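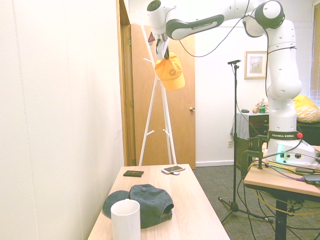

About Fuvora

Fuvora teaches robots ordinary household jobs, and we do it by showing them. One of us takes hold of the arm, or sits down at the remote controls, and does the job from start to finish while the computer keeps track of every joint. Then we reset and do it again, a little differently this time. After enough rounds the arm gets to try it alone, and everyone in the building finds an excuse to come and watch!

We started in July with one arm, one table and a very long list of chores people said they'd happily hand over. Today we are 13 people, and the list has only grown.

What we work on

Most of our tasks are the small ones. Hanging up a hat. Clearing a mug off the nightstand. Putting the phone back where it lives. They sound easy until you have to get a gripper to do them, and that's exactly what we love about them. A cap is a wonderful teacher. It's stiff at the brim and floppy everywhere else, it never lands the same way twice, and it has to be held in a sensible spot or it won't go over a peg. Our cap task has 207 recorded demonstrations so far, and we still argue over lunch about whether to pick up by the brim or by the crown. (Brim people are currently ahead.)

We like working in rooms that feel like rooms. There's carpet, there's furniture, there are doors and blinds and daylight that changes through the afternoon. 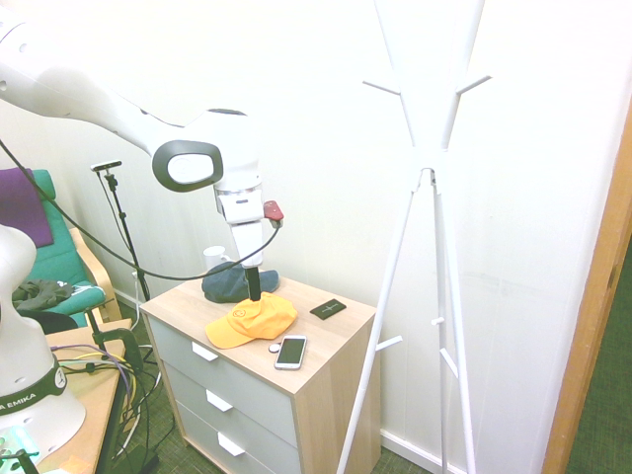
Furniture gets moved, too. A robot that has only ever met a nightstand in one corner tends to learn the corner as much as the nightstand, so between sets we shift things a bit, turn the cap, swap what's next to it and start over. It makes for slower days and much better recordings.

By hand or by remote

People who visit always ask which way is better, and the answer depends on the job. Guiding the arm by hand is lovely for getting the feel of a motion. You notice right away when an elbow is heading somewhere awkward, and newcomers pick it up fast. Remote control takes more practice, but it keeps your own body out of the way, and what the cameras record is closer to what the robot will see when it's working alone. We train everybody on both. New demonstrators spend their first 72 hours of arm time on practice runs that don't go into any data set, so they can fumble, drop things and try odd ideas without worrying about it.

We keep the failed attempts as well, clearly labeled. A missed peg followed by a good recovery can teach more than a perfect run.

The people

Châu Kim leads the demonstration team and wrote our handbook, which began as one page taped to a door and now runs to 20. Her first rule is to move the arm as if someone were learning from you, and it applies to the rest of the job pretty well too. Our demonstrators come from all over: a former dental assistant, two puppeteers, a piano tuner, a few engineers. Steady hands help. Patience helps more, and so does being the kind of person who gets a real kick out of a hat landing on a hook.

Who we work with

Distel builds the software we use to replay and sort recordings, and they put up with a lot of feature requests from us. Benau takes our finished task sets and trains on them, then sends back notes on where the robot hesitated. Those notes shape what we record next. We also run a short course with Lục, where students plan a task, demonstrate it themselves and see how the arm does with it.

Come and see us

We open the lab to school groups and curious neighbors, and everybody who comes can have a turn guiding the arm. The next open house is on 1 November 2025. Wear shoes you can stand in for a while, and bring a hat if you'd like to see how we'd teach a robot to hang it up.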